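Torko radio, two months in

Bought the Torko for the celebrity phone-in shows, mostly Francine MacDonald's late one on Meltenbridge. Paid 579 for it, which is silly money for a radio. Voices are great though. Every sigh, every "no comment" from some soap star's ex.
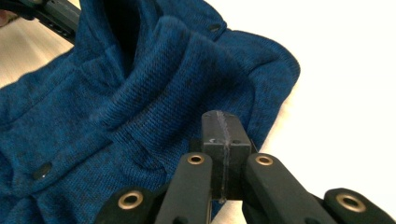
Sound first. Warm, bit boomy low down, fine for talk. Music segments less so – the Štěpánka Kolář interview had her new single in it and the bass just swallowed her. Speaker's picky about what's near it too. A heap of thick knit like that blue one, hood or cowl all bunched up, will muffle the highs if you dump it in front. Learned that teh hard way.

Presets next. Only 5, and the buttons are stiff. My old Drirus had more and you could find them in the dark. Recording works, files are easy to find after. I get through a whole gossip hour folding stuff, navy top flat on the table, green basket next to it, and never touch the dial.

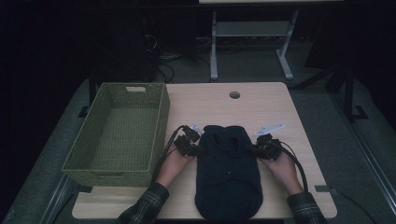

App is bad. Logs me out constantly, and the sleep timer forgets its setting. Even so I'd look past that for the big scandal nights, stream never dropped once. With a dark top folded and the basket still empty I'm not walking over to fix a radio, so that matters. Four stars. Would be five with a better app and a handel.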